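Pekside Community Workshop
Packing Room Fit-Out: Progress Report to the Jallent Fund
8 October 2018

Period covered: June to the end of last month. The report deals with the packing room only. Spending on the front shop is reported separately.
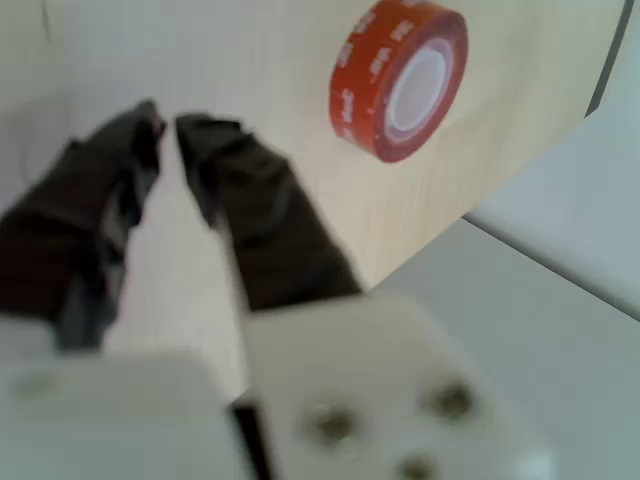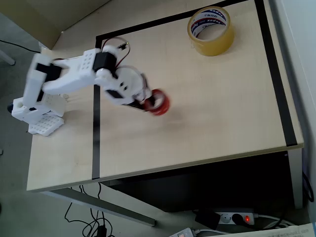

Progress Report, Issue 2, page 1

1. Where we are

The packing room is in use. When we last wrote, the floor had been laid and the shelving was still in its boxes. The shelving is now up along the long wall, the lights have been replaced and the tables are in place. One job from the original list, the second sink, has not been started and is covered in section 5.

The grant was given so that we could pack and send our own orders from Pekside instead of paying Tanoli to do it at their depot. The last load went to Tanoli in June. All orders since then have been packed on site.

2. Tables

We had planned to buy new steel benches. The quotes came in over budget, so we bought second-hand tables from a school clearance and spent the difference on shelving. The tables have light wooden tops. They were cleaned and the legs were levelled before use. One had a split along the underside and has been glued and clamped. It is holding but we would not put anything heavy on it.

Marking out has been done with black tape stuck straight to the tabletop. The strips make a rectangle, and whatever is being worked on goes inside it. We tried chalk first and it rubbed off on the cartons. Tape has the advantage that it can be lifted and moved when we change carton size. It does pick up dust along the edges and will need replacing from time to time. We have put a small sum against this in next year's budget.

3. Materials

Packing tape was the item we had most trouble with. The cheap rolls bought at the start split along their length and a good deal was thrown away. We now keep clear tape for sealing cartons, and the roll on the table in the second photograph is Tapex. Coloured tape is kept for marking and is not used on anything that leaves the building. The red has been set aside for parcels that are waiting for a missing item, and is taken off before they go out.

Cartons are bought flat from Hestamora in bundles. The smallest order they will accept is 600, and this takes up more of the shelving than we allowed for. We have asked whether two sizes can be mixed in one order and are waiting for a reply. Paper fill is made from offcuts and costs us nothing.

4. Training and use of the room

Packing sessions are run in the mornings, with 12 people on the rota. Each new person is shown how to fold and seal a carton, how to label it and where to put it for collection. A written sheet is pinned by the door. It was revised once after several parcels went out with the label across the seam, where it tore on opening. There have been 11 returns for damage since we began packing on site, most of them in the first weeks and most of them glassware. We now double-box all glass.

Clearing up at the end of the session has been uneven. Tape ends left on the tabletops are the usual complaint, and the next group then has to scrape them off. A bin has been fixed to the end of each table and this has helped.

5. Outstanding work

The second sink is waiting on the landlord's agreement to run a pipe through the back wall. If this is refused we would ask to move the money to a dehumidifier, as the cartons on the bottom shelf have softened in wet weather. We would write to the Fund before spending anything.

The door closer is stiff and is to be adjusted. The paint on the window frames needs a second coat, which will be done when the room is closed for stocktaking.

6. Request

We ask the Fund to release the next instalment on the agreed date. Receipts for the tables, lights and shelving are attached as Appendix A, and the carton and tape invoices as Appendix B.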